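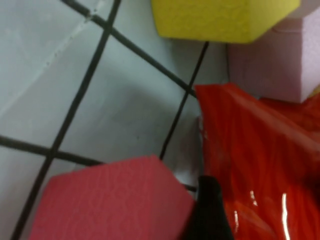
Sandine Support wrote: Can you confirm that the fault still occurs with the vendor's default fingers fitted? We're unable to reproduce it on our bench using the calibration cube.

Ticket 113
Status: Open (was Closed, was Open)
Product: Sandine arm controller, with Brorkstead two-finger gripper and Stergiou wrist camera
Summary: Controller reports "object held" when no object is held
Priority: Normal (I asked for High)

Yes, it still occurs with the default fingers. I swapped them back this morning and lost a screw doing it, so please consider the question thoroughly answered.

I'm sure the calibration cube is lovely. We don't pick calibration cubes. We pick foam blocks and shiny bags, and the trouble starts when there's one of each with a finger going down between them. The foam gives a little, the bag gives a lot, and the controller can't tell either of them from a successful grasp.

What I've tried so far, in the order I lost patience:

Reduced closing force from 80% to 50%. Foam picks fine. Crumpled red plastic now reports "held" on every attempt, including one where I'd told the gripper to close well above it.

Put the force back up. Same again, with creases in the foam.

Swapped the Brorkstead for our old gripper on the same controller. It's slow and it squeaks, and it gave no false "held" in a whole afternoon. I'd keep it if it could open wide enough for anything we sell.

Updated the controller firmware. The menu is a different blue.

Restarted everything, as suggested. Twice, as suggested again.

----

Sandine Support wrote: Thank you for the detail. Our engineers believe the wrist camera may be supplying a poor surface estimate on reflective items, which the controller then uses to decide the expected closing width. Please set camera exposure to 4000 microseconds with gain at 800 and try again on a flat reflective item. Please also raise this with Stergiou.

----

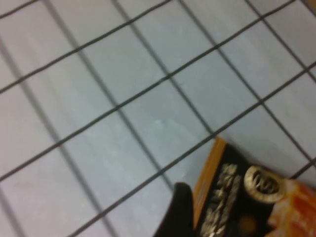
joltell_bench

Done. I used a snack packet on the bare tiles: glossy black, gold lettering, orange strip down the edge. If you wanted flat and reflective, it's the most reflective thing in the building that I'm allowed to put fingers near.

With your settings the camera is happier on foam and no happier on the packet. The surface estimate along the orange strip is decent. Over the black it wanders off, and wherever there's gold printing it comes back with a height I'd associate with a small loaf. It also found a bump on one of the tiles, in the pale patch where the light bounces. I've run my hand over that tile and can report it's a tile.

So your engineers may well be right about the camera. That still leaves the following, which I'd like someone to read before the ticket gets closed again:

1. With the camera unplugged and the closing width typed in by hand, I get fewer false "held" reports. I still get some. The camera can't be causing those from inside a drawer.

2. The old gripper works with the same camera, same exposure, same packet. It reports its own width, and the controller seems to believe it. The Brorkstead also reports its own width, and the log shows the number arriving and then being replaced by the expected one a moment later. I've attached the log. Search for "override".

3. There's a setting called Trust Gripper Width under Advanced. It's greyed out. Hovering over it gives the text "See manual". The manual gives the text "See setting".

Stergiou have been contacted and have asked whether I've spoken to Sandine.

For now we're running foam only on the Brorkstead and bags on the old one, which means changing grippers by hand between batches. I found the missing screw, anyway. It was in the old gripper, which may explain the squeak.

Please tell me what un-greys the setting. If it's a licence, say so and I'll go and have that conversation with the people upstairs.

----

Sandine Support changed status to: Waiting for customer

joltell_bench changed status to: Waiting for Sandine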